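# titar

Titar is a small command-line tool that turns your pile of saved recipes into one searchable plain-text cookbook, and I'm so happy it's finally in a state where other people can use it!

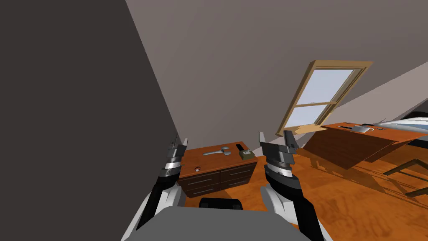
*Dresser and orange wooden floor, rendered.*

## What it does

Point it at a folder of notes and it sorts out titles, ingredients and steps, then writes one tidy file per recipe. My own folder had around 3000 notes in it (some of them just "more garlic"), and searching it is a joy now.

- reads `.txt`, `.md` and `.html`
- converts cups to grams if you ask
- knows 61 spice names, including the Finnish ones Lenni Niskanen sent me - thank you, Lenni!

## Usage

 titar build notes/ --out cookbook/
 titar find "rye bread"

Add `--metric` for grams. Run `titar check` first if your notes are messy; it lists whatever it couldn't read.

## Known problems

Fractions like 1 1/2 sometimes get split over two lines. The Oder branch has a half-done fix, and 36 of the 52 tests pass there.

## License

MIT. Send recipes too, especially soups!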